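Trodport Lantern Week: notes on getting there, tickets and timing

I went to Trodport in April for the lantern week on the old harbor. Most of what I found online beforehand was out of date, so these are the working details as they stood this year.

Transport first. The nearest rail station is Utotton. From there a shuttle bus runs to the Trodport harbor gate, and the ride is 15 minutes with no stops. The bus leaves from the north side of the station, behind the taxi rank, and the sign is small. Route 193 also goes to Trodport but takes the long way through the hill villages and drops you at the top of the town, with a steep walk down. I took it on the way in by mistake.

Tickets are 500 for the whole evening, paid in cash at the gate. The card reader at the second window was out of service on both evenings I was there. Children under school age go in free. The paper ticket is needed again if you leave the grounds to eat and want to come back, so keep it in a pocket you can reach with gloves on.

The grounds open at 5 p.m. and the lanterns are switched on at dusk. The floating lanterns are in the inner basin and the large framed ones are along the breakwater. Walk the breakwater first. It is one-way after 7 p.m., and the line to get onto it reached the fish market by then. Wind comes straight off the water at the far end and it is a good deal colder than the town.

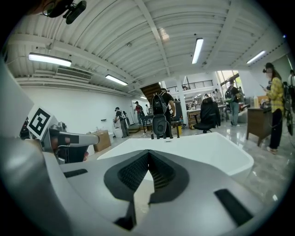
Gray finger, black-and-white marker, dark mesh panel.

For food, the stalls by the basin sell grilled squid, potato cakes and a thin barley soup. Prices were posted on all of them. I ate at Kokkonen, a bakery one street back from the water, which stays open late during lantern week and has indoor seating. The rye rolls with smoked fish were good. The coffee was weak. They stop serving hot food at 8 p.m. but will sell you whatever is left on the counter until closing.

I stayed 2 nights at the Flollus, a guesthouse near the upper bus stop. The room was clean and small, with a radiator that could not be adjusted and a window that could. Breakfast starts at 7 a.m. Rooms facing the street get the noise of the early buses. Ask for the back.

The last shuttle to Utotton leaves at 10:20 p.m. and fills up. Coming back I stood the whole way. An earlier one at 9:40 p.m. had empty seats when it pulled out, and the lanterns look the same at that hour.

Next month I plan to write up the coastal path north of the harbor, which was closed past the lighthouse when I tried it.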